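I finally went to the Girnero open day

I have been meaning to go to this thing for three years. Every June the Girnero building opens its doors for an afternoon, and every June I remember the day after, when somebody posts pictures of a robot handing out popsicles. This year I put it on the fridge in red marker and told my kid we were going no matter what. So we went! (There were no popsicles. I was told this by a very disappointed eleven-year-old at least four times on the way home.)

First, the practical stuff for anyone thinking about next year. Parking is terrible. The lot fills up before the doors even open, so we left the car by the old Simanjuntak warehouse and walked along the canal, maybe ten minutes, pretty nice if you don't mind geese. Admission is free but you have to sign up for a slot, and ours was 1:30. They give you a paper wristband with a number on it. I was 119 and my kid was 67, which makes no sense as we were standing next to each other, and I have been thinking about it ever since.

Downstairs is the part everyone goes for. It's one big hall with the company booths, and it was loud and hot and full of strollers. Tadov had the biggest area, with a cart that follows you around if you're wearing a yellow vest. You put on the vest, you walk, it rolls along behind you like a dog. I liked it a lot more than I expected to. It did get confused when two people in vests crossed paths, and then it just sat there between them until one of the staff came over and tapped something on a tablet. The guy said they're selling them to garden centers. I can see it. I would absolutely let that thing carry my potting soil.

Grurneo had a booth too, mostly screens, plus a table where you could drive a little arm with a joystick and try to stack foam cubes. My best was three cubes. My kid got seven and would like it written down here. So, seven.

The coffee was two dollars and tasted like it. The cookies were good, though, the soft kind with oats.

Then around the back stairs there's a sign for the lab tours, and I really want to tell you to go up those stairs, because hardly anyone does. There were maybe a dozen of us and the woman leading the tour had time to answer everything. She had a nice dry way of talking, and she started by saying that most of what we were about to see would be slow. She was right! I didn't mind one bit. Downstairs everything had been sped up and polished for the crowd, and upstairs you got to stand there and watch people work on something they hadn't finished.

The project they were showing is about taking old computers apart. I had no idea this was hard. You picture a robot in a car factory, doing the same weld all day long, and you figure a desktop computer should be a piece of cake. But a car factory knows exactly what's coming down the line. With old office machines you get whatever the truck brings, and every model has its own clips and levers and screws, and half of them have been opened before by somebody who put them back together wrong. The group has been through 2,000 machines on paper, meaning they've gone over the photos and worked out where everything sits, and they want to get to 3,000 before they call that part done. The actual robot has handled far fewer than that. She didn't give a number and I didn't push.

She also told us the thing I keep repeating to people at work, which is that the big pieces aren't the trouble. Big pieces have edges you can grab. It's the thin little bits of metal, the covers and brackets, that slide around and catch on a wire and end up somewhere in the bottom of the case. A person just fishes them out with a fingernail without thinking about it. A robot has to find the piece, decide which way it's facing, get two fingers around it and then lift it straight out without dragging anything along. 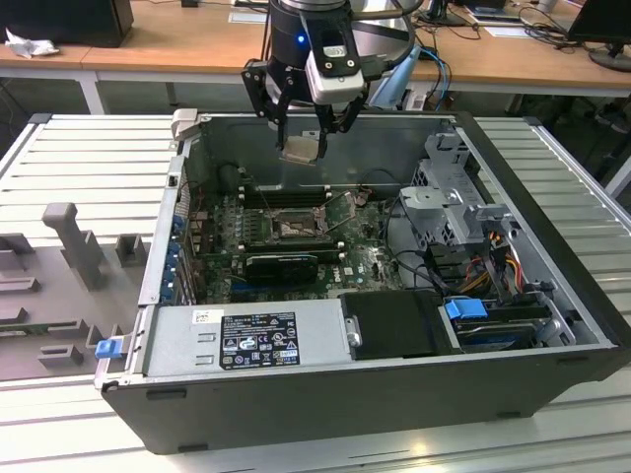

Old computers are something I know a little about, having kept our office's machines limping along for years with a screwdriver and a can of air, so I was probably the most excited person in the room. I've had my hands in plenty of cases with those same blue plastic clips along the expansion slots, and I have the scraped knuckles to prove it. Seeing that black gripper over the open case with one small, slightly bent piece of metal between its fingertips, I caught myself holding my breath. With all those yellow and red power wires in there, I kept thinking of every time I've snagged a sleeve on a bundle like that. The CPU socket didn't even have a cooler on it, and I wanted to ask what they do about the ones where the paste has turned to cement, but somebody else got in first with a question about recycling prices.

The answer to that one, by the way, was that they don't know yet. The metal is worth something, the boards are worth more, and working parts are worth the most if you can get them out in one piece. Whether any of it pays for the time is a question for later. I appreciated that she just said so.

My kid asked if it could put a computer back together again. She said that's a whole other project and she'd like to be retired by then, and all the grown-ups laughed, and my kid did not, and wanted to know how old she was. We moved along.

We finished up back downstairs a little after 3:30, had another round with the vest cart, and bought a Girnero tote bag that I did not need. I've got two dead desktops in the garage that I've been promising to deal with since we moved in, and I asked at the front desk if the lab takes donations. They do, but only at certain times, and you have to email first. I've sent the email. If they say yes I'll be driving over there with both of them, and I'll let you know if the parking is any better on a regular day.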